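Speaker notes – Shared desks, sore wrists
Sturnbridge office managers meetup, afternoon slot, 20 mins + questions

START
Thank hosts. Water. Phone off.
Ask for hands – who sits at the same desk every day? Who had to move a chair up or down this morning? Leave the hands up a second, let them look at each other.

My bit: three years looking after desks at Gramham, then the move to the Skusthorpe building. 105 desks, 200 people on the books. So nobody owns a desk any more. Complaints went from carpets and heating to necks and wrists inside a month.

WHAT WE GOT WRONG
Spent the money on chairs. Good chairs! Nobody adjusted them. Lever is under the seat, people don't look under seats.
Never thought about small stuff. Mouse, keyboard, where your arm goes. Bought one size of everything in a big box from Aguiar and handed them out.
Small hands on a big mouse = reaching. Big hands on a small one = pinching, fingers all bunched. Same sore forearm by July either way.

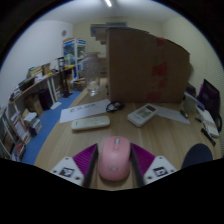 One reply on the staff survey, read it out slow: "I have brought my own mouse from home since the spring and my thumb stopped aching. Why did I have to work that out by myself?"

Pause. Fair question. We had no answer, so we wrote back and said so.

THE FIX, SUCH AS IT WAS
Let people pick. Put a tray of mice out by the kitchen, different shapes, try one for a week, swap it back. Cost less than 3 of the chairs.
Personal lockers big enough for a mouse and a pad. First lockers were too shallow – measure befor you order.
Clear desk rule. Sounds strict, it isn't. Papers away, remotes back to the meeting rooms, leave room for the next persons elbows.
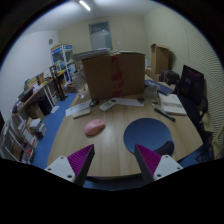 THE 8 O'CLOCK CHECK
Takes two minutes, do it before you log in. Get the room to do it along with me, standing up is fine.
Feet flat. If they dangle, chair down or get a footrest.
Shoulders loose. Drop them. Drop them again.
Elbow near your side, forearm resting on something.
Mouse close to the keyboard, same height. Most people have it miles off to the right and stretch all day.
Move from the elbow, small wrist movements only.

Skip the next part if running late –
Wrist rests. People love them. We tell staff to rest on them between jobs and lift off while moving. Don't get drawn into an argument here, last time it ate all my question time.

Pads. Cheap, and they mark out a spot for the mouse so it stops wandering off behind the coffee.

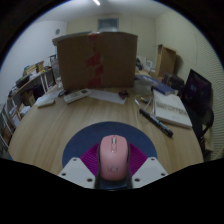 Left handers next. We forgot them completly. Half our tray was shaped for the right hand only, so get some even-sided ones in, and show people where the button swap setting is. Also good for anyone resting a sore right hand for a bit.

Breaks – short and often. Printer at the far end of the floor did more for us than the reminder app, which everyone switched off.

QUESTIONS
Likely ones: cost, who cleans the mice (wipes by the tray, topped up with the kitchen order), what about laptops (stand plus separate keyboard, same answer every time).
If someone asks about a real injury, don't guess. Tell them to see a doctor and tell their manager.
Handout on the table by the door. Collect spare copies after, need them for Gramham.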